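This site uses cookies to keep you signed in and to remember your notebook settings. Accept all / Manage preferences

Arm notebook, student manipulation project
March, started 14:10

Carrying on from the last entry. The aim is still a repeatable grasp from the Huerta planner without anyone nudging the target by hand between runs. Leopoldo has the planner branch, Perla has the gripper calibration, I have the logging and this notebook.

State at start. Controller powered up without faults. Homing completed at the second attempt; the first stopped on joint 4 with the same following error as before. I have not changed the threshold. If it comes back a third time I will swap the encoder lead before touching any parameters, as the lead was the one part reused from the Tondau build and its strain relief was never done properly.

Gripper calibration. Perla re-zeroed the fingers against the feeler gauge. Closed position now reads 2 counts off zero, previously 10. We agreed to leave it there. The offset is written to the config file and not to the controller, so anyone who restores the factory profile will lose it. Please do not restore the factory profile.

Closing force is set as a percentage of motor current. We had been running at 81, which was Leopoldo's value from the rigid test pieces. For anything softer it is too high and the fingers carry on loading after contact. Dropped to 66 for this session. Contact detection still triggers at that value, with a slightly longer delay between the current rise and the stop. The delay is visible in the log but I have not measured it properly yet.

Approach path. The planner is still choosing a vertical descent whenever the target is within the inner radius, even when an angled one would leave more room at the fingers. With wide finger mounts this matters, because the crossbar reaches further out than the collision model says it does. The model in the repository is the old narrow one. Leopoldo is redrawing it from the CAD and will add a margin on both sides. Until then, keep anything you care about well away from the crossbar in the sideways direction.

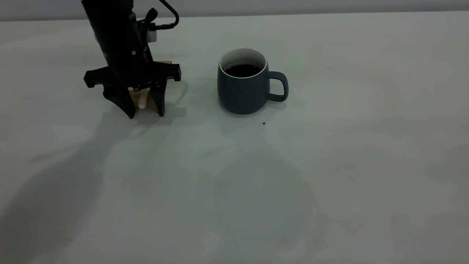
The other item on the approach is speed. The last part of the descent is run at reduced speed, but the switch from fast to slow is triggered by height above the table and takes no account of the height of the target. For a tall target the arm is still in the fast section when the fingers reach the top of it. Changed the trigger to use the target height from the scene file plus a fixed clearance. This needs the scene file to be right, so measure the blocks again before entering them. Two of the heights in there were copied from the Proveo exercise and are for different stock.

Cable. The wrist loop is long enough for the full range of joint 6, checked by hand with the drives off. I am less happy with the bend at the connector. Perla suggested a printed clip on the upper column to take the load off the plug. She has a drawing from the Nurach rig which may fit if the hole spacing is changed. To be printed in black PETG, no supports, on its side.

Logging. The force log and the joint log were on separate clocks, and I had been lining them up by eye, badly. Both now take their time from the controller. Old logs are not converted. The script for that is in the tools folder but it guesses the start offset and I would not use its output for anything in the report.

Lighting. The segmentation is sensitive to the soft shadow of the arm on pale surfaces and sometimes merges it with the target mask. Raising the threshold removes the shadow but also eats into light-coloured targets. Did not solve this. Perla wants to try subtracting a background taken with the arm parked; I think the shadow moves too much for that to help, but it is cheap to try.

Open items
- Joint 4 following error: watch, then swap encoder lead (me)
- Wide crossbar collision model (Leopoldo)
- Re-measure blocks, correct scene file (me)
- Cable clip, adapt drawing and print (Perla)
- Background subtraction test (Perla)
- Measure the contact delay at 66 and at 81, same target for both

Stopped at 17:35. Arm parked, drives off, config pushed to the shared branch. The key for the enclosure is back on its hook. Leopoldo, the planner build on the bench machine is yours from the morning; I have left it on the commit before the speed change in case you want to compare the two.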